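Jivside Folding Workbench: six months in the spare room

I've wanted a proper bench since I was a student sawing shelves on the arm of a sofa, and for most of the years since I've made do with the kitchen table, a towel and a lot of apologising. So when the Jivside turned up in December, in a flat box that the driver leaned against the gatepost and ran away from, I was more excited than a grown woman should be about a plank with legs. I've used it nearly every week since and I'm still excited, so I thought I'd better write it up properly.

First, what it is. The Jivside is a folding bench with a thick beech top, two steel leg frames and a cross brace that drops in between them. Folded, it stands behind a door. Open, it's long enough for a chair on its side with room left over for your tea. The height suits me (I'm on the short side) and there are screw-out feet at each corner, which my floor badly needs. The house is old and anything round you put down in the spare room ends up under the radiator.

Putting it together the first time took me 90 minutes, and a good part of that was spent looking at the brace upside down. The instructions are drawings only, with no words at all, and the drawing for step four shows the brace from underneath without telling you so. Once I'd worked that out it went together beautifully. All the bolts were there, plus a spare, and the holes lined up without any of the swearing and leaning I'm used to. You only do this part once. After that it's a matter of pulling the legs out until they click and dropping the brace in, and I can do that with a chair under one arm.

The thing I love most is how still it is. I'd had a cheap trestle before this, a Pliveneo that a neighbour was throwing out, and every stroke of the saw sent it creeping across the room like a crab. The Jivside stays where you put it! I planed the bottom of a door on it in January, a horrible old door with about six coats of gloss on it, and the bench never moved. I kept stopping to push it with my hip just to check.

It's rated for 300 kilos. I haven't tested that and don't plan to, but I have knelt on it to get a rusted hinge off, and it didn't so much as creak. 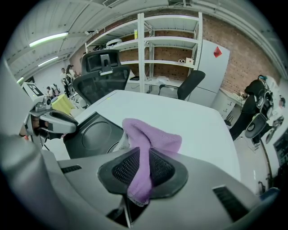

The vice is the part I was least sure of when I ordered, as it's built into the front edge and I'd read a few grumbles about that sort. It's good. It isn't wonderful. The jaws open wide enough for a chair leg or the side of a drawer, and they close square, but the handle is mean. It's a short bar with a plastic knob at each end, and by the time you've wound it in and out a dozen times your wrist knows about it. I slid a bit of old copper pipe over mine to give it more reach and I've been much happier. I also glued strips of leather to the jaws (an old belt, cut in half) so they don't bite into soft wood. I'd say do that on the very first day, before you forget and put two neat dents in something you like.

There are holes drilled across the top for pegs, and four pegs come in the box. I ignored these for weeks. Then my friend Inês Paiva came over to help me with a table leaf, and she looked at me struggling with clamps and just popped the pegs in and pushed the wood up against them. It was done in ten seconds. I now use them for everything, and I've bought another set, as four isn't quite enough for wide boards. The spares fit well but they're a lighter colour, if you mind about that.

Looking after it is easy. The top comes with a thin coat of oil that needs topping up early on, so I gave mine two coats of boiled linseed before using it and another at Easter. Glue drips come off with a scraper if you catch them the next morning. I've spilt tea on it, walnut stain, and most of a tin of wax, and only the stain is still there. It looks like the Isle of Wight and I've grown fond of it.

Please be careful with oily rags, by the way. Lay them out flat outdoors to dry and don't leave them in a heap. My dad drummed that into me when I was nine and I pass it on to anyone who'll stand still.

Now the grumbles, and there are a few. It's heavy. I can shuffle it from the wall to the window on my own, but I wouldn't want to take it up and down stairs, and there's no handle or cut-out to get hold of. I don't understand why, when everything else about it has been so well thought through. The rubber caps on the feet also leave grey marks on a pale floor. I've put squares of old carpet under mine. And the little shelf you can buy to go on the brace isn't worth the money: it's thin, it sags under a box of screws, and you have to take it off every time you fold the bench. I used it for a fortnight and now it holds seed trays.

I should mention the Lodov as well, as that's the other one people ask me about. I borrowed one for a weekend before I made up my mind. It's lighter and it folds a bit flatter, and if you live in a flat and mostly want to paint picture frames and put together bird boxes, I think you'd be very happy with it. The top is thinner, though, and when I hit a chisel on it I could feel the whole thing bounce. For sawing and planing I'd go for the Jivside every time.

Price is the hard bit. Mine was 550 with delivery, from Mercado, and I did have to sit down for a moment before pressing the button. I'd put money by for it over a long while. It's a lot for a bench, and you could knock up a solid one from builders' timber for far less if you've got a garage to keep it in. I haven't. I have a spare room that my mother-in-law sleeps in twice a year, and a bench that goes behind the door when she comes is worth a great deal to me.

So far I've mended three dining chairs on it, that door, a toy garage, a drawer that had been stuck since we moved in, and the lid of a blanket box that Rhun Harries found in a skip and very kindly gave me. The box is next, as soon as I can work out how to get the old lining paper off without soaking the wood. If anyone has a good way of doing that, do tell me below!

Posted 5/18/23

Comments

Marnie T
Steam for the lining paper. Hold a wallpaper steamer just off the surface, a small patch at a time, and go in with a plastic scraper. I did a whole trunk that way and the wood was fine once it had dried out for a few days.

oldelmtree
Glad someone else has noticed the handle on that vice. I drilled mine out and fitted a longer steel bar, 11 inches, and it's a different tool. You do need to watch your knees when you walk past.

Rhun Harries
It was a very good skip. Looking forward to seeing the box finished. Does the bench really fold flat with the brace still in, or do you have to find somewhere to put it? I've only got the gap beside the boiler.

Reply from the author
The brace comes out, Rhun, but it clips to the underside of the top once the legs are in, so you won't lose it. Bring a tape measure round and we'll see if it'll go in your gap. And thank you Marnie, I've asked next door if I can borrow their steamer.

pjw_sheds
Does anyone know if the pegs are the same size as the Lodov ones? I've got a bag of those going spare.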